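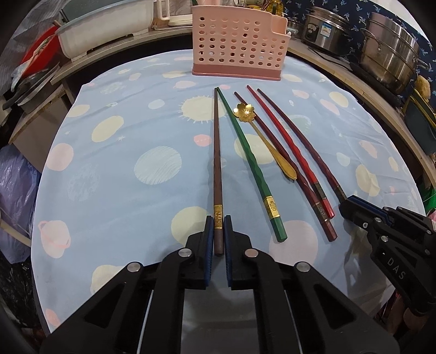
Ranger les couverts avec une pince tenue à la main : les baguettes sur la nappe, le bac perforé au fond.

Rubrique : Cuisine & atelier > Bonnes pratiques

Les baguettes et les couverts fins comptent parmi les objets les plus pénibles à saisir avec une pince, qu'elle soit tenue à la main ou montée sur un bras. Ils roulent, ils sont minces et leur laque glisse. Les règles qui suivent sont celles que nous appliquons chez Bramari quand nous travaillons dans une vraie cuisine, avec la vaisselle des gens. Elles valent aussi pour ceux qui s'équipent à la maison.

Avant de commencer

Débranchez l'autocuiseur et tout ce qui chauffe à portée de bras. Les couteaux restent dans leur tiroir pendant toute la séance, même s'ils font partie du rangement habituel. On les traite à part, à la main.

Posez les couverts sur une nappe ou un torchon épais. Sur un plateau nu, une baguette ronde part au premier contact. Un tissu imprimé ne gêne pas une personne, mais si le tri doit ensuite être confié à une machine qui se guide à la caméra, faites aussi des essais sur un tissu uni.

Essuyez les patins des mâchoires avec un chiffon humide, puis un chiffon sec. Pas de liquide vaisselle pur, il laisse un film. Un patin fendu se change tout de suite. Les nôtres viennent de chez Prornix, mais n'importe quel patin souple homologué pour le contact alimentaire convient.

La prise

Saisissez la baguette par une extrémité, côté manche, jamais par le bout qui va en bouche. C'est la première règle de notre fiche et la plus souvent oubliée. Suha Abu Hammour, qui l'a rédigée, l'a fait imprimer en gras.

Fermez les mâchoires lentement et arrêtez dès que la baguette ne tourne plus. Serrer davantage marque la laque et efface les bagues dorées. Pour une cuillère, prenez le manche à plat.

Gardez deux doigts d'écart entre la pièce saisie et sa voisine. Si les baguettes se touchent, écartez-les d'abord.

À deux pinces

Une seule pince bouge à la fois au-dessus du tas. L'autre attend posée ou en retrait. Pour un passage de l'une à l'autre, la seconde doit tenir avant que la première s'ouvre. On ne passe jamais une pièce au-dessus d'un récipient de cuisson ouvert.

Le dépôt

Amenez le couvert à la verticale au-dessus du bac, descendez, ouvrez. Ne lâchez pas de haut, même dans du plastique. Un bac perforé s'égoutte bien, mais les pointes fines peuvent se coincer dans les trous : vérifiez le diamètre avant d'acheter.

Le suivi

Tenez un cahier. Sur le chantier Sadum, nous avons noté 3 298 prises, dont 2 668 sans reprise. Presque 9 incidents sur dix venaient de baguettes collées l'une à l'autre, ce qui nous a fait ajouter la règle de l'écart. Le cahier sert aussi à savoir quand les patins ont été changés.

Après la séance, tout ce qui a été saisi repasse à l'eau chaude savonneuse. Bernadette Ó Súilleabháin, à l'atelier Bitar, range ses pinces dans une boîte fermée, loin des produits d'entretien. Faites de même, et laissez les mâchoires entrouvertes pour ne pas écraser les patins.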